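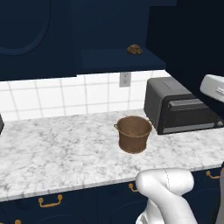

Robot kitchen trials pass 822 runs without a single cup of tea

A kitchen in which no meal has ever been cooked is getting more use than most of the real ones in Landlow. It exists only on a computer, at the offices of the software firm Ellano on Fothergill Road, where staff have been steering a simulated robot arm round it since August in order to teach another piece of software how to tidy up.

The firm said on Sunday that it had recorded 822 successful runs for the project, known as Graltach. Each run is one complete attempt at one small job, driven from start to finish by a person at a desk with a hand controller. The learning system is then shown the lot and left to work out for itself what the person was doing and, with luck, why.

The jobs would not trouble a seven-year-old. Pick up the bucket from the counter. Move the roll-like lump off the shelf. Shut the drawer. Operators get 48 seconds for each, which sounds generous until you have watched a grown adult with an engineering degree spend 40 of them approaching a pail.

The bucket has become something of a local celebrity. It is brown, a bit weathered, and has turned up on the marble worktop in more runs than any other object in the collection. Operators are split over the best way to take hold of it. One camp goes for the rim. The other goes underneath and to the side, and has the higher drop rate to show for it. Both methods are being kept, as the firm wants the system to see that people differ.

Failures are kept too, in a separate folder. There are 172 of them so far, covering buckets tipped over, buckets nudged to the floor, and one run in which the operator had a sneezing fit and swept the arm along the full length of the counter. That last one has been watched by everybody in the building, and by quite a few people in the building next door.

Working in a simulated kitchen has its points. Nothing needs mopping. The room can be reset in a moment, and the cupboards repainted at the press of a key – navy at present, though the software can supply other colours, and it has been known to offer a shade of green that the office asked it not to offer again. The layout changes between batches as well, so that the system does not simply learn one worktop by heart and fall to pieces when somebody moves the toaster oven.

The drawback is that operators cannot feel anything. A pail that looks firmly gripped may be hanging on by very little, and the first sign of trouble is generally the sight of it leaving. New starters are given a morning's practice before any of their runs count. Several have asked for a second morning.

Ellano plans to let the trained system loose on the simulated kitchen next, with no human at the controls, using 2 layouts it has not met before. If it copes, the firm hopes to try it on a real arm in a real room, and has cleared a space on the ground floor where the photocopier used to be. A real bucket has already been bought. For the moment it is under the leak in the stairwell.

Residents of Landlow who would like a turn at the controls can sign up at the firm's front desk on weekday afternoons. No experience is needed. Sessions last an hour, and visitors' runs will be added to the collection if they are good enough, or to the other folder if they are not.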